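Getting through my mother's letters

My mother wrote letters for most of her life, and people wrote back. When she moved into the smaller flat in Breredstead she handed me the lot, in grocery bags. I put them in a closet in June and left them there until I had a free week.

I had no plan to read every one. There were roughly 800 of them, a good part in her cousin's handwriting, which slopes so hard to the left that I need a lamp and a ruler to follow a line. What I wanted was to get them in order by sender and then by year, so my brother and I could find things.

Sorting by sender was easy. Years were harder. Her friend Lorna Ignacio never dated anything, so I went by postmarks, and where the stamp was smudged I went by what she was complaining about. The roof at the Dalisay house took her 22 letters to get fixed. Once I had the roof worked out, the rest of Lorna fell into place.

I stopped using paper clips after the first evening - they leave rust marks on the older sheets. Cotton tape is better. I also stopped trying to flatten the airmail ones, which tear along the folds. 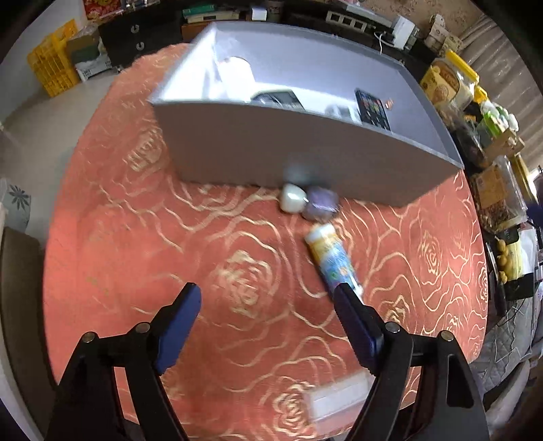 Maribeth Buenaventura

My brother wants scans. I've done 30 so far, all from the years our parents lived apart for work, and it is slow. Each sheet has writing on both sides and usually up the margin as well. I do a few after supper and quit when my eyes get tired.

Mom has asked for Lorna's letters back once they're scanned. She says she never finished answering the last one.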